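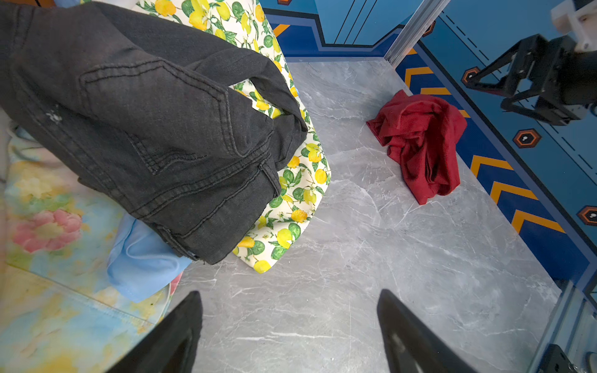

Pre-session check, laundry cell, 10/11/19
Filled in by Radwa Salem — sorting set for Jevex

**Before power**

- [x] E-stop in reach from the operator chair. Pressed it, reset it, pressed it again for luck.
- [x] Rail bolts snug. One at the Rekerthorpe end took a quarter turn, so please look at that one again next time!
- [x] Cable slack on both arms. Fine on the left, a bit tight on the right when it reaches for the far corner. I re-clipped it and it's happier now.
- [ ] Spare finger pads in the drawer. Nope, we're out. I've asked Kuipers for more.

**Floor and fabric**

- [x] Pins, buttons and loose change out of pockets. Do the jeans twice, please (I found a paper clip in a pair back in April and I still think about it).
- [x] Pile started on the left, red cloth by itself on the right. I like having the lemon print in there with the jeans over it, because thick on thin is where our grasps go wrong.
- [x] No drawstrings or long straps. They wrap around the fingers.
- [x] Marble-look floor wiped down.

**Cameras and recording**

- [x] Wrist lens cleaned, both fingers in view.
- [x] Wall markers uncovered. Don't hang anything over that side, even for a minute.
- [x] Disk space. We're at 443 episodes out of 1,000, so there's plenty of room.
- [ ] Clock sync with the Sitden box. It drifted by 80 milliseconds and I couldn't get it to settle — don't record until that's fixed.

**Running**

- Speed cap stays at 15 percent for new operators, no matter how good they say they are at video games.
- Fumbled a grab? Keep the episode and tag it "retry". I want those!
- Hands stay out of the cell until both arms are parked and the light is off.

Status: hold for clock sync. Initial here when it's done: ____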